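Workshop notebook, Fornside, toy kitchen sets
December

Started at 8:30. The job this week is the play-kitchen assortment for the Julledlow order, which wants a list of pieces, a sorting layout people can follow without asking me, and a decision on which vegetables stay in.

Covering the table took most of the first hour. We are on the last of the wide brown kraft roll, so I ordered another. Laid one sheet over the top, pulled it as flat as it would go and ran the grid in dark blue tape, lengthwise lines first and then the crosswise ones. The tape stretches if you pull it hard and then creeps back, so it goes down a little wavy unless you lay it slack and press as you go. I did half of it the wrong way before remembering this from last time. Left it. The cells are only there to say where a piece goes, and a line that wanders a bit doesn't change that.

Note for next time: trim the sheet with the long knife. Tearing it leaves an edge that lifts and catches on sleeves. Masking tape along the border didn't hold on the metal. Remo Bortolotti used double-sided tape on the Morais job and that stayed down for the whole run, so ask him which kind.

Grid rule as agreed: one piece to a cell, lying down, long side along the table. Pots and anything with a lid go along the top. Small food goes in the middle, where it is easy to reach and easy to see. Nothing sits on a line. If a piece doesn't fit in its cell, it goes on the oversize list and we talk about it.

So far the only piece on that list is the bread, and I expect it to stay there.

The corn. We have had two versions in the drawer since the summer. The old one is smooth and orange-yellow and people take it for a carrot from across the room. The Castik one is the brighter yellow, with low bumps for kernels and a tapered tip, and it reads as corn right away. It also shows up well against brown paper, where the potato more or less disappears. I put the Castik corn in the middle of the grid and left it while I did the cookware.

The mint-green pot with the clear lid goes at the top. I like this pot. The lid picks up the ceiling lights badly, though, and from some spots you get the glare before you get the inside of the pot. If we want people to see what is in it, the light over the table needs to be moved or covered with something. Put in a request for a diffuser sheet, second one this year.

Layout at 10:15, corn and pot placed:

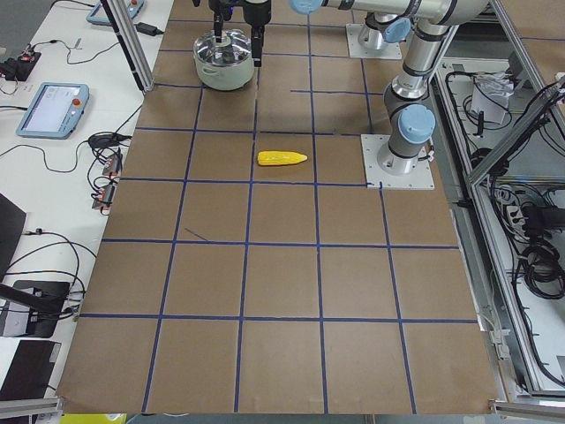

Zulmira Carvalho asked whether the corn is meant to go in the pot or next to it, as the order sheet says "cooking set, corn" and could be read both ways. If it goes in, she wants it tried with the lid closed before anyone signs off on the pot, and she would rather hear now that it's too long than after 600 sets have been boxed.

Fair point, and I had been reading it as next to it. Wrote to Julledlow to ask. Until they answer, corn and pot are two separate lines on the list. Lid test goes on the sheet for this afternoon, with both versions of the corn.

Things to fix on the grid before others use it:

There is an odd bit of blue tape lying at an angle inside one of the cells, lower left of the middle. It is an offcut. Peel it slowly, the paper comes up with it otherwise. It matters because Birger Engström uses short strips to mark rejected cells, and he will read it as one.

No labels yet. I was going to write straight on the paper with marker, but then every change means a new sheet. Suleiman Ekwueme suggested small cards along the side, letters one way and numbers the other. Will do that.

Storage. The bin for food pieces holds 200 if they are thrown in and noticeably fewer if they are bagged. Julledlow wants them bagged. The full order is 4,000 food pieces, so we need more bins or a second delivery, and I would prefer the second delivery. The shelf by the door is already full of Morais returns, which should have gone back in the fall. Jaime Baptista has the paperwork for those and I've left him a note.

Afternoon list:
Lid test, both corns.
Peel the offcut.
Cards for the rows and columns.
Find the potato a lighter color or take it out.
Call about the kraft roll.

3:40. Cards are cut but not numbered. The offcut came up with a small tear in the paper, patched from underneath. Called about the roll and they have the narrow one in stock but not the wide. Said I would wait. Two narrow sheets side by side would put a seam through the middle column and the tape would have to cross it every time.

No answer from Julledlow. Lid test moved to tomorrow morning, since Zulmira wants to be there for it and she was tied up with the box samples until four. Left the table covered overnight and put the old corn back in the drawer.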